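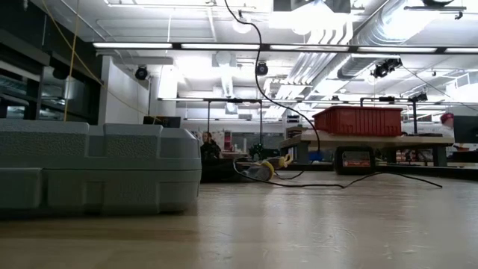

Jul 12, 2020

Full day on the teleoperation sessions. We are still on the cable task: pick up one end, lay it along the table, leave it where the next person can find it. I drove the arm from the remote station for most of the morning and then swapped to guiding it by hand after lunch, which I still prefer.

We did 51 runs. I had thought 30 would be a good day, so I am pleased with that, although not all of them are worth keeping. Two went wrong in the same way. I closed the fingers a little too early and the cable slid out before I had lifted it. I kept going and picked it up on the second attempt. I used to stop and delete those straight away. Now I leave them in and mark them, as the recoveries are probably as useful as the clean ones. When we began in April I threw away nearly everything that looked clumsy, and all we got was an arm that had no idea what to do after a miss.

The main trouble with the remote station is judging height. From the side everything looks fine and then the fingers touch down early. I have started coming in from further out and dropping slowly for the last bit. It adds a few seconds to each run. The tabletop doesn't help, being as glossy as it is. The ceiling lights show up in it as white patches, and by mid-morning I had a headache from looking at them on the screen. I asked if we could put a matt sheet down. The answer was that Vakavbridge have the same sort of table at their end and we ought to match it. Fair enough, but I would like to see them do a whole morning on it.

Moya, the new control software, behaved itself until eleven and then began lagging. It is hard to describe how tiring that is. You move your hand, nothing happens, you move a bit more, and then it all arrives at once. I restarted it and it was fine. I wrote it up in the log along with the run numbers on either side so that someone can look at the timing. I suspect the recording is filling up the disk faster than it gets copied off, but I have not checked.

The grey tool case was on the table all day. I did think about putting it on the floor to get more elbow room for the hand guiding. In the end I left it alone, as it was there for the earlier sets and I didn't want to change the layout halfway through a batch. I did most of the work to the right of it. The black cable is the awkward one to teach. It is thin, it keeps whatever bend you last gave it, and it never lies the same way twice. With a block you can get into a rhythm. With this I have to look at it properly every time and decide where to take hold.

Hand guiding went better than last week. I hold the wrist joint with my left hand and work the fingers with the button in my right. The arm feels heavy when you start and lighter once it is moving, and if I go too fast I get a wobble at the end of the move which then turns up in the playback. So the rule for me is slow, stop, then grip. I said it under my breath all afternoon like somebody learning to drive.

Had a short talk over tea about whether we should all be doing it the same way. My runs lift high and come down again. The other set from the Polis batch goes low and straight across. Both work. The worry is that mixing them gives you something in between that catches on whatever is standing on the table. I said I could try a lower path tomorrow and see how it feels. I don't think it will suit me, but 51 runs one way is enough to compare against.

Plustano want the files by the end of the month, with a note for each run saying who drove it and which method was used. I have done today's. It took nearly an hour, mainly because I had used my own shorthand in the morning and couldn't read half of it.

Shoulder sore, right side. I need to put the chair up a notch before I start tomorrow, and take a proper break in the middle of the morning. Home late. Beans on toast, a bath, and the second half of a film I had already forgotten the first half of.

For tomorrow: lower path, check the disk, ask about the lag. Bring own pen.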